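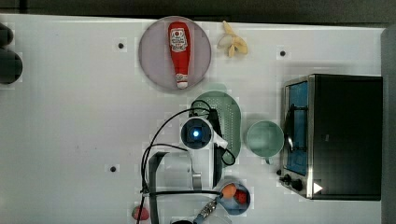 Urmas Lukoševičius works on counter layouts for small rental kitchens, mostly for the Prenach apartment conversion, where the kitchens came to him with the walls already fixed. He trained as a cabinetmaker, spent some years at Widmer drawing base units, and moved to Planum when it opened its layout group. I spoke to him on 2021-04-13 about the surface itself, and about why the small things standing on it get so little space on a drawing.

"The drawing shows a sink, a cooktop and a line for the counter," he said. "Then the tenant moves in with a toaster oven. The toaster oven is the largest object on the counter and it is on no drawing I have ever been handed."

His method is to set the objects out on a plain white table and look at them from directly above. From overhead, he said, height disappears and what remains is footprint, which is the quantity that runs out. A mug becomes a circle with a handle. A bottle lying on its side takes far more surface than the same bottle upright, and he lays bottles down on purpose in some of the layouts.

"People put things down on their sides. They put ketchup on the plate to carry both, and then the plate stays where it was set down. If I stand every bottle up I am drawing a store display."

The toaster oven is placed first. Lukoševičius treats it as a fixed object with a clearance zone, and he measures the zone from the door side. The door needs room to open, and in front of the open door there has to be a place to put down whatever comes out. He allows 300 mm for that. On a counter with less, he turns the oven before he moves anything else.

"Turning is cheap. The handle ends up facing along the counter and you stand beside it instead of in front of it. Some people dislike that. I would still do it in a kitchen this size."

The plate goes next, within reach of the oven door. He does not treat the plate as storage. In his notation it is a "landing," and a landing may not be used for anything else in the same layout. In practice it always is, and he records what ends up on it.

The colander caused more discussion on the Prenach job than any other item. Planum's first set of sheets had it in a drawer. The survey of tenants, 313 returned forms, had a large share of people keeping it out all the time, often with something in it. Lukoševičius moved it to the middle of the counter for the second set and worked outward from there.

"It is an awkward shape to store and an easy shape to leave out. Round or oval, it does not matter much. It has a rim wider than its base, so you can push low things partly under the rim, and you get a little of the surface back. I would not design for that. I would expect it."

Fruit gets a small bowl and no more. He is strict on this point. A large fruit bowl on a short counter collects keys and mail within a week, he said, and a small one holds one or two pieces and is emptied. Bananas do not go in it. They are long for their weight and they roll the smaller fruit out, so on his sheets they are drawn loose on the counter.
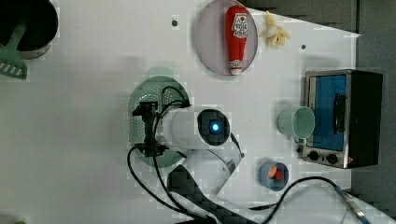
Overhead view of the table with the colander in the middle, the plate and ketchup bottle beyond it, and the pot at the corner with the slotted spatula.

The pot is the item he considers unresolved. It belongs on the cooktop when in use and in the base unit when not, and between those two states it stands on the counter, usually at the end. A long-handled utensil left leaning in it adds to the footprint. He draws the pot and the spatula as one object for this reason.

"On the Oltis sheets they were separate. The pot was a circle and the utensils were in a jar. Then you go to see the flat and the spatula is half on the counter, with the handle in the pot. So now it is one outline, an ugly one. I add 20 mm all around it."

I asked whether hooks or a rail would take care of the utensils. He has specified rails, he said, and he has gone back to see them. The ladle gets hung up. The spatula is used too often and is put down wherever the hand is. He does not regard this as a fault in the tenant. A layout that depends on everything being returned to its hook has a tolerance of zero, and he would not accept that from a hinge.

White for the trial table was a working choice. On a wood-look surface the outlines of darker items are hard to trace, and a pale plate is faint on white but can still be read by its rim. He has tried gray and went back. The finished counters at Prenach are a different color and he had no part in choosing it.

Five layouts went into the final set. Each is one sheet, printed at full size so that it can be unrolled on the counter on site – the fitters complained about this at first and then asked for the same thing for the wall units. The sheets show outlines only, with the clearances hatched. There are no names on the objects. Lukoševičius thinks labels make people argue about whether they own the item.

"If it says colander, someone tells me they use a sieve. If it is an outline, they put the sieve there."

The remaining work concerns the corner by the window, where the counter is cut at an angle and almost nothing rectangular fits. He has two versions of it. One gives the corner to the toaster oven and loses the space behind it. The other leaves it to the pot. He was leaning toward the second when we spoke, pending a revised dimension for the sill that had been due since November.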